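3. Data Collection

3.1 Task definition

The learned policy has to fill a round bamboo steamer with buns and leave everything else alone. An episode starts with the basket open, the lid off to one side, and the buns on the grid mat among distractor objects: an apple, a tomato and several foam cubes. It ends when the operator judges the basket full and presses the foot switch.

Berhanu Degefa wrote the task sheet. It fixes the set of objects but leaves their positions to the operator. In the first week we used a fixed layout, and the policy trained on it reached for the same spot on the mat wherever the buns were. Those episodes were discarded.

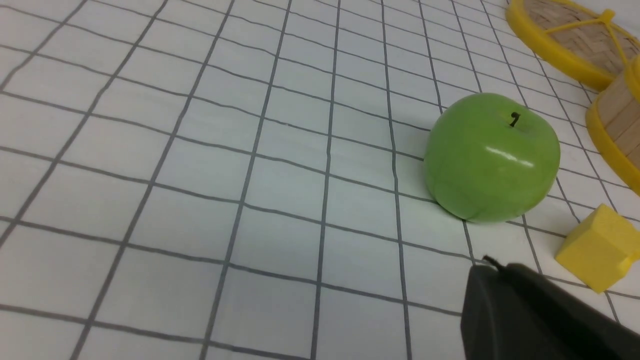 Distractors are never grasped in a valid episode. If the fingers push one by accident, the episode is kept and tagged "contact". Poonam Bhatia argued for deleting these as well. We kept them on the grounds that small bumps will also occur at test time, and the tag lets us train with or without them.

3.2 Teleoperation and recording

All demonstrations were given by two operators, Mekdes Negussie and Mulugeta Fikre, in sessions of no more than 60 minutes. Wrist and overview video are stored with joint positions and gripper opening. Recording and tagging were done in Plivine, which writes one folder per episode.

The gripper command needed the most practice. A full close dents a bun and makes the release unreliable, so operators were told to stop closing at first visible contact and lift slowly – the opening width at that point is what the policy has to learn.

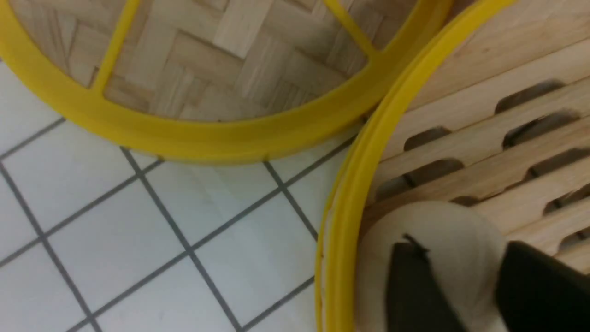 Figure 3.2. Wrist view with a bun between the fingers, over the slatted basket floor.

3.3 Layout variation

Before each block of episodes the operator moved the buns, the distractors and the lid. Lid placement matters more than we expected. With the lid leaning on the basket, approaches from behind are blocked and operators chose a higher path. With the lid flat, they came in low.

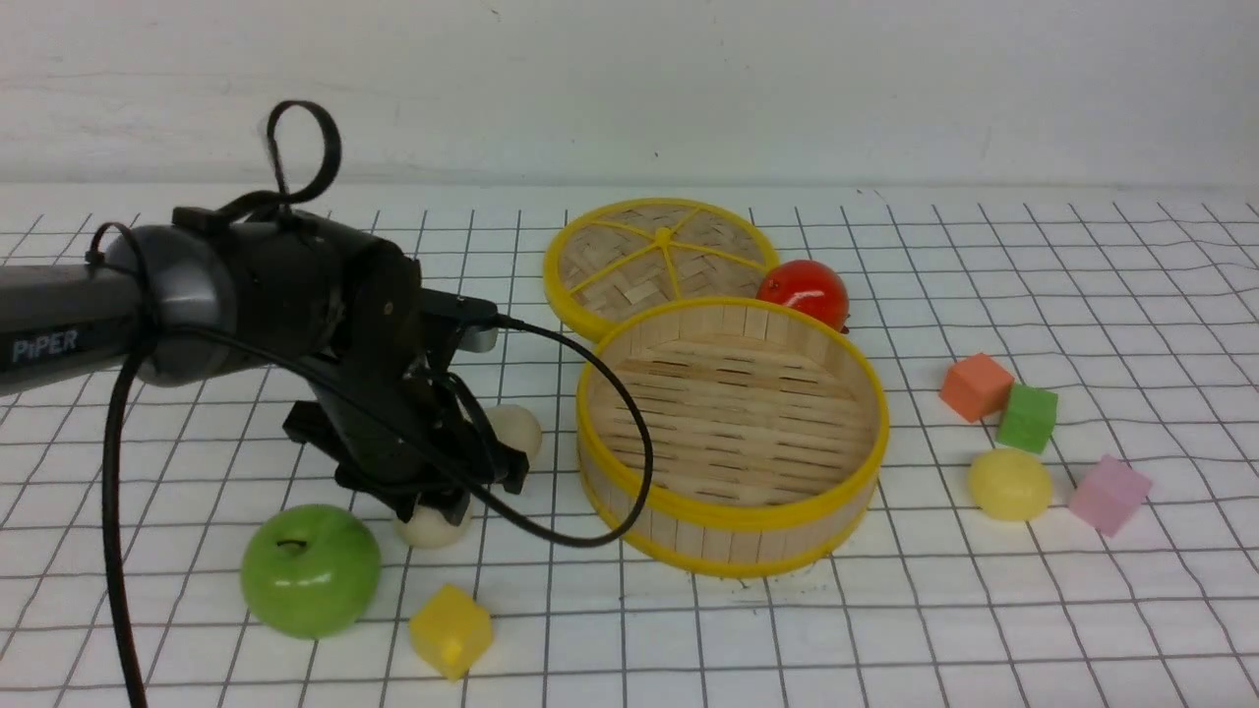

We did not randomize lighting or the mat. Both are listed in Section 6 as limits of the data set.

3.4 Episode counts

We recorded 2039 episodes, of which 928 passed review. The main reasons for rejection were dropped buns, long pauses and missing wrist video. A further 100 episodes were set aside for validation before review and are not part of either number.
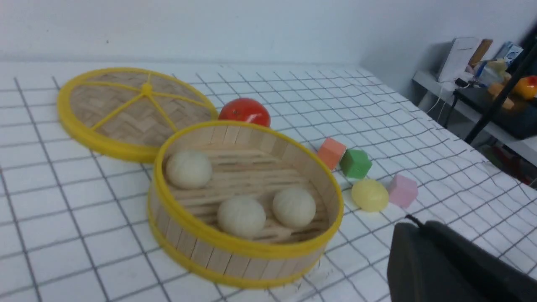
Figure 3.4. Three buns in the basket, with the lid and distractors outside it.

Review was done by a person who had not operated the arm in that session. Where the reviewer was unsure, the episode was rejected.

Related reports
Gkikas: Grasp Width Estimation from Wrist Video
Flanden: Notes on Episode Tagging
Halvard Sjögren: Teleoperation Delay in Student Labs
Prelitz Project, November Update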